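Why do people put fake flowers in a vase?

Real flowers are lovely for a few days. After that they droop, drop bits on the table and make the water smell like a pond. Artificial flowers do none of this. They just stand there looking pleased with themselves, and all they ask is a dusting.

A vase does two jobs. It holds the stems up, and it stops them flopping in every direction. With a tall flower in a light vase, the top can be heavier than the bottom, so somebody has to hold on.

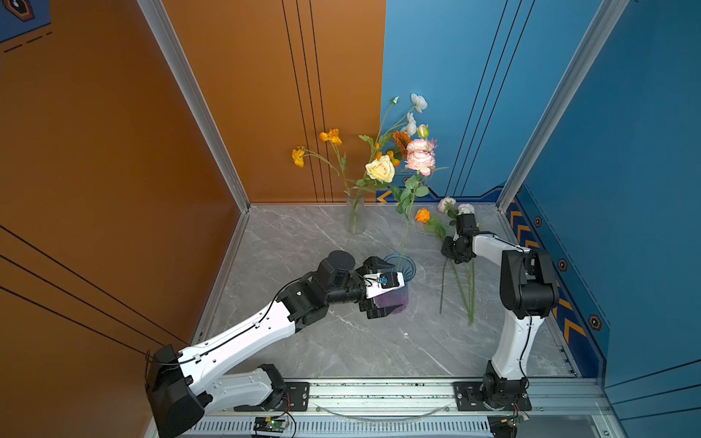
What if the vase falls over?

Then it lies on its side and is no use to any flower. Stand it up before you do anything else. Some vases have ridges down the outside, called fluting. Fluting looks smart and gives your fingers something to grip.
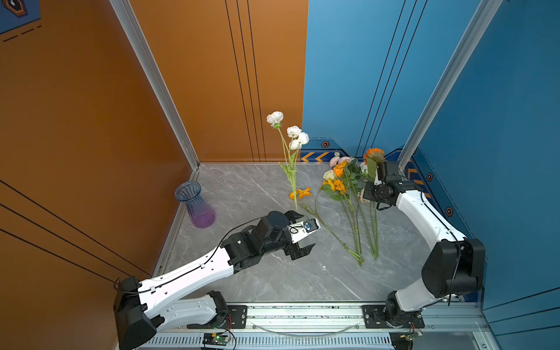

How do you arrange them?

Lay your flowers flat first, so you can see what you've got. Pick the tallest and put it in the middle. Shorter ones go round it, and anything that leans can lean outwards, where it will look as if you meant it.

My neighbour Konrad Bühler once pushed every stem in at once. It looked like a hedge in a bad mood. Try 3 or 5 flowers to begin with, and hold each one by its stem. Petals are for looking at, even the fake ones.

Are the stems fuzzy in real life?

Real poppies do have hairy stems. On artificial ones the fuzz is often made by flocking, which means sticking lots of tiny fibres on with glue. 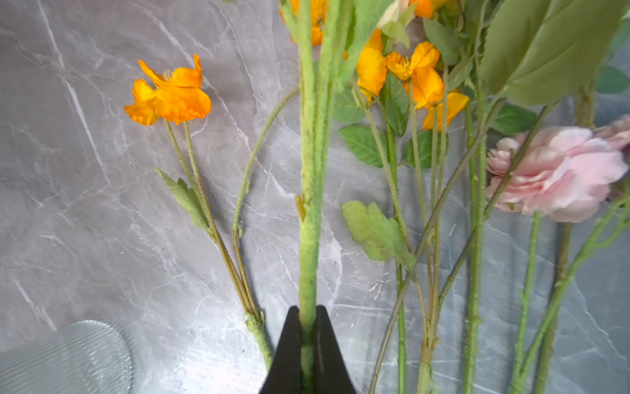

Orange poppies with fuzzy green stems. No watering required.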